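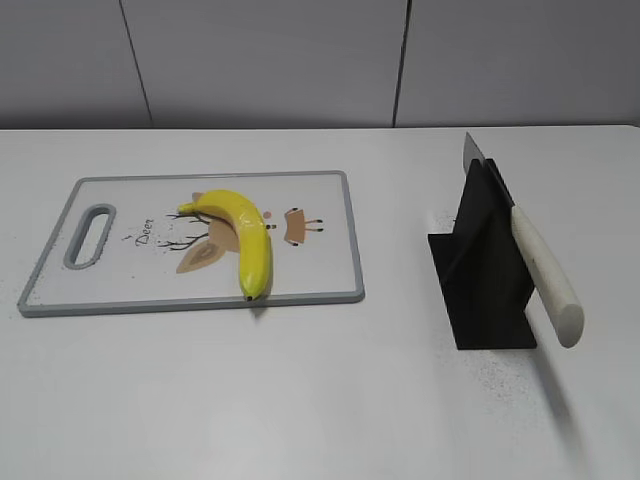

Quem pode consultar o arquivo diocesano de Ider fora dos dias abertos?

Qualquer pessoa maior de idade, com marcação prévia e documento de identificação. Os livros paroquiais posteriores a 1911 só são mostrados com autorização escrita da chancelaria. O resto pede-se na sala de leitura, três volumes de cada vez.

Esta foi a primeira coisa que perguntei à entrada, no dia aberto de 24 de fevereiro de 2019, e a resposta veio do próprio arquivista, Eustaquio Arellano, que estava à porta a distribuir as senhas dos grupos. O arquivo ocupa a ala norte do antigo seminário menor. O seminário fechou quando deixou de haver alunos suficientes e o edifício passou para a cúria, que instalou lá o tribunal eclesiástico no rés-do-chão e o arquivo nos dois pisos de cima.

A visita demorou hora e meia. Fui no segundo grupo. Subimos pela escada de serviço, porque a principal está em obras, e começámos pela sala dos registos. São 168 metros de estantes com livros de batismos, casamentos e óbitos de todas as paróquias da diocese, menos quatro que ainda não entregaram os seus. Arellano explicou que a entrega é obrigatória para os livros com mais de cem anos, mas que há párocos que preferem guardá-los na sacristia e que o bispo não quis forçar a questão. Perguntaram-lhe se havia livros perdidos. Disse que sim: os de uma paróquia da serra arderam com a casa paroquial, e os de outra foram dados por perdidos e apareceram dentro de um altar lateral.

A segunda sala é a das visitas pastorais. Para mim foi a parte mais interessante. Cada bispo mandava escrever o que encontrava em cada igreja, e as atas são muito diretas: telhados a cair, cálices penhorados, um prior que não sabia o latim da missa, confrarias em guerra por causa do lugar na procissão. Deixaram-nos ver uma ata aberta na página em que o visitador manda retirar do adro um curral de cabras. O pároco respondeu na margem que as cabras eram da fábrica da igreja e ficavam. A ata seguinte, de oito anos depois, repete a ordem.

No piso de cima está a oficina de conservação, entregue por contrato à casa Voicu. Trabalham ali duas pessoas. Mostraram como se limpa uma folha atacada por fungos e como se preenche uma falha com papel japonês. Cada livro grande leva entre seis semanas e três meses. O contrato termina em julho e ainda não se sabe se será renovado.

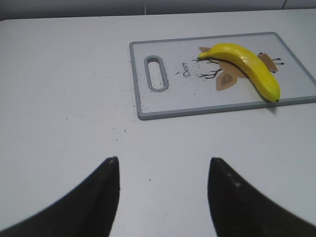
Falou-se também do catálogo. As fichas em papel estão a ser passadas para um programa chamado Stotum, que a diocese partilha com dois mosteiros. Já lá estão mais de 1.000 registos, quase todos de capítulos e irmandades. Os assentos de batismo não vão ser indexados por nome nesta fase, e houve alguma desilusão no grupo, onde a maior parte das pessoas tinha vindo por causa da genealogia. Quem procura um antepassado continua a ter de saber a paróquia e o ano aproximado.

A visita acabou na capela do seminário. Tem um órgão pequeno de Petitz, de um só teclado, que não toca desde que o fole se rompeu. O orçamento para o arranjo está pedido. Na mesma capela reza-se missa à quinta-feira, às oito, para os funcionários da cúria, e quem quiser pode assistir.

Algumas notas práticas. O estacionamento do largo é pago, mas o do cemitério, a cinco minutos a pé, não. As fotografias são permitidas sem flash, exceto na oficina. O elevador só vai até ao primeiro piso. Na portaria vendem um guia do arquivo, de 400 páginas, com a lista dos fundos e um mapa das paróquias antigas; a tiragem foi de 500 exemplares e não está prevista outra.

Comentários (4)

M. Teles
As quatro paróquias em falta são as do vale? A minha avó foi batizada lá e nunca me souberam dizer onde está o livro.

Autor
Não disseram quais eram. O melhor é telefonar para o arquivo da parte da manhã.

Joaquim R.
Estudei nesse seminário. A sala das visitas pastorais deve ser o antigo dormitório dos mais novos, se for a que dá para o pátio.

Lurdes
O guia também se encontra na livraria da sé, comprei lá o meu.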